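Framing day turns up a crowd in Kekham

KEKHAM - The Pallow craft hall opened its doors at 10 a.m. for the June framing day and the line was already past the bike rack. 47 people signed up ahead, more just came. Prints, charts, old maps, a lot of family stuff in grocery bags.

Wood tabletops got nearly as much attention as what was put on them. Dark reddish brown, shiny, plenty of grain.
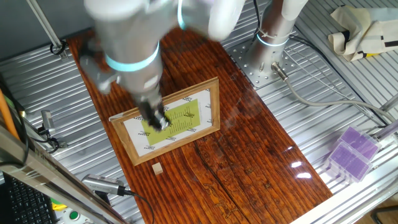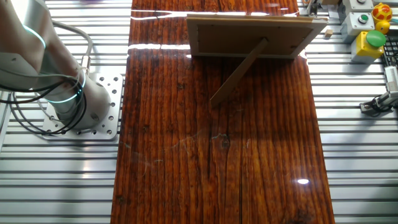
What people brought

Mostly paper. The pale wood frames were the popular pick again this year, the hall ordered 200 and had 41 left by mid afternoon. Black frames hardly moved. The light border was easy to match with almost anything, said Haiyan Lei, who ran the day, and it keeps a busy print from looking busier.

Printed sheets with a lot going on were a theme. One framed piece laid out on the dark wood has a yellow-green block full of tiny columns of text, with little black-and-white patterned marks around the edges of the white sheet. Other tables had recipe cards, a bus map of Gadar, a stack of seed packets somebody wants in one long frame for a hallway.

Lei's advice for anyone doing this at home: lay the frame down flat, never lean it on the wall while you fit the backing. Wipe the glass on the inside first, then leave it alone. Check for lint. Check again. Cut the mat a hair small, you can always take more off but you cant put it back.

"People rush the last part," she said. "They get the picture in, they're happy, they tape it up, and there's a hair right in the middle."

Hanging wire was the other big question. The hall's handout says a third of the way down from the top on each side, with some slack. Heavy glass gets two wall hooks. A few visitors asked about sticky strips and were told fine for the small ones, not for anything over a bed.

About the wood

Several visitors wanted to know about the tabletops, and whether they could buy one. No. The slabs came out of the old Peng feed store when it closed, and the hall did the varnishing over two winters. The cracks in the grain were left alone on purpose, Lei said, filling them would of looked worse. She puts down felt before setting any bare frame on a varnished top at home, and said soft woods such as pine will pick up a dent from almost anything.

Glossy finishes do show every overhead light, which a couple of people complained about when they were trying to check prints for dust. Tip from the handout: turn the frame a little until the glare slides off.

Money

Tickets and frame sales brought in $3000, which goes to the roof over the back storeroom. The leak there ruined a box of mat board in the spring. Work is expected to start before fall, no contractor named yet.

Next one

Leftover frames are on sale at the front desk until they're gone, cash or check. Finished pieces not picked up by closing are on the shelf by the office, bring your ticket stub. A second framing day is planned but not set, Lei said she wants more mat cutters first, the wait for the one good one was over an hour at lunch. Sign-up sheet is at the desk. Kids' session same as last year, upstairs, and please label your bags.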